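Home & Garden Help > Furniture and Finishes

Pale tabletop, which oil won't turn it yellow?

posted by floravlow, February 2022

I've got a light wooden table, grain running lengthways, more beige than honey. The old finish has worn off at one end where everyone sits, so I want to sand the lot and start again. The top is 173 cm long and 63 cm wide. My last table went the colour of weak tea within a year of oiling and I don't want that again. It gets used every day for meals and homework. I'd like something I can patch myself without stripping the whole top. Budget isn't huge.

3 replies

traritix
Don't use linseed or Danish oil on it. Both go amber, and on a pale timber you'll notice by April. A water-based hardwax oil marked "natural" or "raw" has a little white pigment in it and holds the colour close to bare wood. Sand to 120, then 150, and stop there. If you go up to 240 the oil won't soak in properly. Vacuum, wipe with a barely damp cloth, let it dry, then put on two thin coats with a day between them. Wipe off everything that hasn't soaked in after 10 minutes – any left sitting goes sticky and stays sticky. Lay the rags flat outside to dry before you bin them, as oily ones can catch fire in a heap.

Ours is a similar colour, so you can judge whether that's the look you're after.

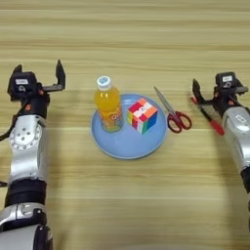
Pale beige and tan, grain running left to right.

For patching, rub the worn spot with a grey pad, put on a teaspoon of oil and feather it out past the edges. It takes a few days to blend in. Keep hot pans off it for the first fortnight.

vass63
just varnish it. mine's had poly on it since 2000 and never been touched

jekora
Varnish is tougher but you can't patch it neatly, and the oil-based ones yellow as well. If you do go that way get a water-based matt one. Either way, do a test square on the underside first and leave it a week. Is it solid timber or veneer? Have a look at the end of the board. If it's veneer, go very easy with the sander, 150 by hand only.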